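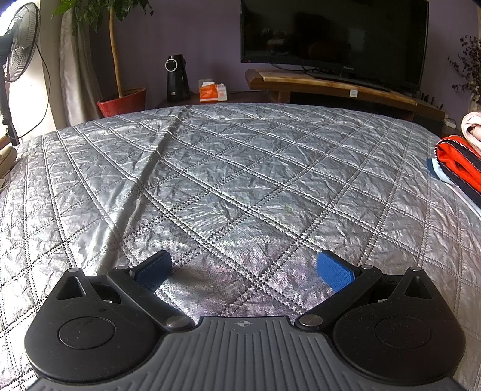

Quilted bedspread with a diamond stitch pattern, spread over a large bed.

How to Make a Bed With a Quilted Bedspread

Orkitora Household Guides
Prepared by the Hindstead Residence Services Office
Revised 5 Sep 2020

This guide sets out the standard method for making a large bed with a quilted bedspread. It applies to all furnished bedrooms at Hindstead and may be followed in any home. The method can be completed by one person, although two people will find the work easier on a wide mattress.

Before You Begin

Remove pillows, cushions, clothing and chargers from the bed. Move any standing fan or floor plant far enough away that the bedspread cannot catch on it while it is being opened out. Switch the fan off.

Check that your hands are clean and take off rings or bracelets with raised settings. Quilting thread that stands above the surface of the fabric can snag, and a pulled thread will loosen the stitching along a whole line.

You will need:
Fitted sheet
Flat sheet
Blanket, if the season calls for one
Quilted bedspread
Pillows with fresh cases
Lint brush

Step 1. Prepare the base layers

Fit the bottom sheet at the two head corners first, then at the foot. Pull the fabric tight from side to side and tuck the excess under the mattress. Lay the flat sheet and the blanket, and tuck both at the foot. Any lump left in these layers will show through a shiny cover, so smooth each one before adding the next.

Step 2. Open the bedspread

Place the folded bedspread at the foot of the bed, centered on the mattress. Unfold it to both sides, then draw the upper edge toward the headboard. Lift as you draw. Dragging a quilted cover over a blanket will pull the blanket up with it.

Step 3. Line up the pattern

A diamond pattern makes it easy to see whether a cover is straight. Stand at the foot of the bed and choose a row of diamond points near the center. The points should run directly from foot to head. If they drift to one side, lift the far end and shift it across; do not twist the cover from the near end.

Next, compare the drop on the two sides. The edges should hang at the same height from the floor. On most of the larger beds at Hindstead a difference of up to 2 inches is acceptable, as the bedspreads are not all cut to the exact width of the mattress.

Step 4. Smooth the surface

Work from the center toward the sides with the flat of your hand. Use long, light strokes and follow the stitching. Some fabrics have a crinkled finish that is part of the design, and fine wrinkles of this type should be left alone. Only folds and ridges need to be removed. 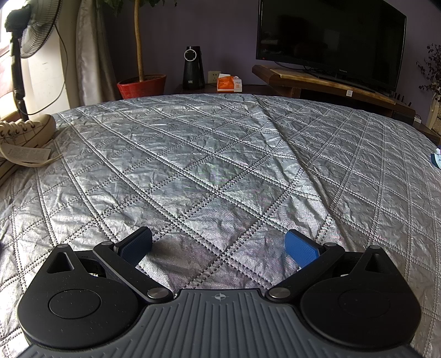
Can a crinkled bedspread be ironed?
Ironing is not recommended unless the care label allows it. Heat can flatten the filling and may damage a shiny finish. Hang the bedspread over a wide rail overnight and most storage creases will drop out.

Step 5. Finish the head of the bed

Fold back the top of the bedspread by the depth of one pillow. Set the pillows in place and bring the folded section up over them, tucking the edge lightly behind. If decorative pillows are used, stand them in front. Residents of the Davudora wing, where the beds have no headboards, should leave the pillows uncovered.

Care Between Washes

Brush the surface once a week to remove lint and dust. Fold the bedspread down to the foot of the bed at night. Turn it end to end every 4 weeks so that the same section is not always exposed to sunlight.

Blot spills at once with a damp white cloth. Do not rub across the stitching. For washing, follow the sewn-in label, and use a machine large enough for the cover to move freely. Residents may use the large machine in the Ahuja laundry room for this purpose.

Winter bedding is issued in November. Bedspreads that are to be stored should be fully dry, folded loosely and placed in a cotton bag. Plastic bags should not be used.

Related guides: Folding a Fitted Sheet; Airing a Mattress; Storing Blankets and Quilts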